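Ticket 615 — Wi-Fi drops in back kitchen, label printer offline
Site: Trunham
Opened: Jun 18, 2018
Priority: medium, now high
Status: closed, see notes at end

Reported problem: label printer in back kitchen goes offline several times a day. Tablet on same bench loses the order page at the same time. Front counter fine. Office fine. Restarting the printer fixes it for a while, then gone again. 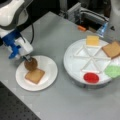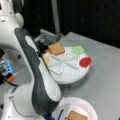
Attached: 2 files. Robot arm in both, round tray in the second.

Log

First look, remote. Access point for back kitchen shows up and healthy. Printer gets an address, holds it, then vanishes from the client list. No error on the printer side except "network lost". Tablet same pattern, same minute. So not the printer. Told site to stop power cycling it so I can see how long it stays off by itself.

Left it alone. Came back on its own after 5 minutes. Then dropped again before lunch.

Checked channel. Access point is on auto and had moved three times since morning. Pinned it to one channel. Site says better. Site called back an hour later, not better.

Asked what else runs back there when it drops. Answer: "everything". Fair enough. Asked them to write down times instead. Got a list, thanks, very useful. Drops bunch up mid morning and again after 2.

Ruled out so far:
Printer firmware — current
Printer power supply — swapped with office one, no change
DHCP lease — long, not expiring at those times
Roaming — tablet was hopping to the front counter access point and back. Turned down power on the front one. Stopped the hopping, did not stop the drops.

Walked the site in person. Signal at the bench is weak but usable with the cold room door shut. With the door open it falls off a cliff. Door is steel and swings right across the line from the access point to the bench. Mid morning and after 2 is when deliveries get put away. Door gets propped open with a crate for that.

Thought that was it. It was half of it.

With the door shut and nobody going in or out, still got one drop while I was standing there. Access point light went amber then green. Uptime on the box reset to zero. So the thing is rebooting. Remote page had told me healthy every time becuase I only ever looked after it was back up. My fault, should have read the uptime the first day.

Traced the cable. Access point is powered over the network cable from the small switch on the shelf over the dry store. Switch is from the Premevari order, same batch as the ones at Durden. Shelf is hot. Switch was pushed to the back with a stack of invoice boxes on top of it, vents covered. Too hot to keep a hand on. Power log on the switch shows that port cutting out and coming back, matches most of the times on the site list.

Moved boxes. Pulled switch forward, stood it on edge. Moved the cable to a different port as well, as the old one had a broken clip and was sitting loose.

Watched it the rest of the afternoon, no reboot. Door drops still there, short ones, printer picks up again when the door closes.

Options for the door given to site:
1. Keep door shut. They won't.
2. Move access point to the other wall, past the cold room. Needs a new cable run. Rácz quoted 825 for the run incl. ceiling work. Site said no.
3. Wire the printer. It has a network port, there is a spare socket under the bench, label says dead but it isn't, tested it. Needs a 5 meter cable. Site said yes obviously.

Did 3. Cable from the van, clipped along the back leg of the bench so it's off the floor where they mop. Printer on fixed address now, written on a sticker inside the paper door. Turned off its wireless or it tries to use both and gets confused.

Test: printed a run of date labels with cold room door wide open. All came out, none skipped. Tablet still loses a bar or two with the door open but order page stays up. Told them to refresh the page if it hangs, not restart the tablet.

Update from site: printer fine all week. One complaint that labels are faint. Different problem, print head wants cleaning, wipes are in the drawer under the printer. Opened as separate ticket.

Second update: access point uptime still climbing, no reboots. Channel left pinned.

To do, not part of this ticket:
Check the same switch at Durden, probaly also buried under something
Proper bracket for the shelf at Trunham
Relabel the socket under the bench, it still says dead
Look at the cable run again in November when the ceiling is open anyway

Closing. Reopen if the printer goes offline again, and please send the times with it like last time.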